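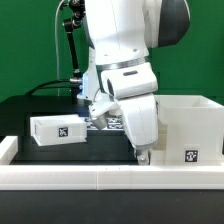 August
By Erhan Gezer

Hello again to everyone at the Sudetti Fund, and thanks for being so patient over the summer! You asked for a plain update on the travel pledges work, so I've kept it to what we've done, what we've spent and what's still giving me a headache.

The short version is that the Sturkari list is up and people are using it. We've logged 254 official trips abroad by ministers, going back to the start of the current parliament, and pulled 397 separate promises out of the speeches, joint statements and press calls that came with them. Aid, arms sales, visas, fishing, a surprising amount about student exchanges. Each one gets a short entry with the wording as given on the day and a link to whatever we could find about it afterwards. Sometimes that's a vote or a signed treaty, and sometimes (quite often, I'm sorry to say) it's a blank.

The hard bit has been deciding what counts. A foreign minister who says he "looks forward to closer ties" hasn't promised anybody anything. One who says a defence agreement will go before parliament by spring has. In between there's an awful lot of mush, and Yiğit Öztürkmen and I have argued over it most mornings. We now both read every statement separately and compare notes, which is slower but has cut down the shouting.
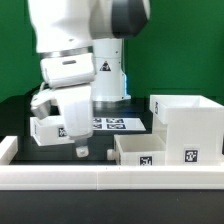
Callum Sowerby read the draft list in full and thinks we're still too generous. His view is that a promise made at a palace dinner, with no paper behind it, ought to sit in its own column, or readers will take it as seriously as a signed text. I've come round to that, and the new column goes in before the next update.

On money, we're inside the budget. Translation ran over by a bit (Gulf communiqués in particular, where the two language versions don't always agree on who asked for what) and I covered it from the events line. That does mean we'll hold 2 public meetings this year and drop the other two. Tarık Tokgöz is booking the Dursun hall for the first.
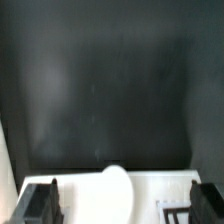 The second will probably be online, as several of the backbench offices we'd like to hear from can't travel while the house is sitting. I'll send you the details once the speakers have said yes.

Still to do: the human rights entries. We've got the public statements, but the readouts of private talks are thin, and 4 of our information requests have come back refused. Sinan Coşkun has drafted the appeals and they go off at the end of the month. I'd also like a quick word about whether the second instalment could come a little early, so ring me any afternoon after three.

Contact: Erhan Gezer, Sturkari project office | © Sturkari | Back to top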